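The Red Basket

Thérèse Lévesque had rented out the back bedroom for nine years, and in that time she had never gone into it without knocking. She knocked now, out of habit, and then went in.

Vsevolod Stelmakh had left for Grurkside in February to look after his brother. He had said three weeks. He had paid through the end of March, and then a money order came for April with a note folded around it, and on the note he had written that he would not be coming back to Lusville. Would she please send what she thought he would want. The rest she could keep or give away.

She read the note several times. It was the word "thought" that bothered her. She had lived across a hallway from the man for most of a decade and she could have told anyone what he ate for breakfast, but she did not know what he would want.

She started with the bench because it was the easiest. Everything he didn't have a place for had ended up there – boxes, bags, a container with a lid that still had buttons in it. The bench itself was worn and had been her mother's. She decided it would stay. She opened a box, found sweaters, and closed it again. She opened the red gift box, and it was full of letters, so she closed that faster.

She sat down on the bed. The clover quilt was heaped up the way he must have left it, and she had to push some of it aside to make room. It was hers too, strictly speaking. She had lent it to him during the first winter, when the furnace quit, and he had never given it back and she had never asked.

The red basket was what he used for small things. He carried it from the bed to the kitchen and back again, and on Sundays he would set it on the table and go through it as if it were the mail. She had teased him about it once. He told her that a man who kept his things in one basket could leave a house in five minutes. Then he stayed nine years.
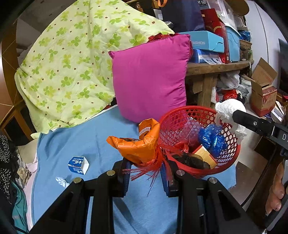 She made up her mind that the basket would go to Grurkside as it was. She would not sort it. If there was trash in it, then he could throw it out himself, and if there was something in it that mattered, she would not be the one who had missed it.

The orange bundle was the only thing she stopped over. It was tied with red raffia, and she knew the paper. It came from Pylypenko, the grocery on Skevov Street, where they would wrap anything you bought if you told them it was a present. He had gone down there the week before he left. She remembered because he had asked whether she needed milk, and then had come home without any.

She picked up the loose end of the raffia and put it down again.

Her birthday was in March. He knew that. He also had a brother, and a niece he sent things to, and friends from the plant whose names she had never gotten straight. It could have been for any of them. She didn't turn it over to look for a name.

At four o'clock she went out to the hall and called the number on the note. It rang a long time.

"I'm sending the basket," she said when he answered.

"Good," he said. "That's good. What else?"

"The sweaters. The letters. I haven't read them."

"I know you haven't."

She could hear a television behind him, and somebody coughing. She asked how his brother was, and he said the same. He asked about the furnace.

"There's a package with it," she said. "Tied to the basket. Orange paper."

He didn't say anything for a moment.

"You didn't open it?"

"It isn't mine."

"Thérèse," he said. "I left it where you would find it."

"You left it in your own room. I don't go in your room."

He laughed then, and it turned into a cough of his own, and she waited for it to be over. He told her there was no hurry about the rest. The shipping would cost 65 dollars at least, and she should take it out of the April money. She said she would do no such thing.

After they hung up she went back down the hall. The door was open, but she knocked on the frame before she went in.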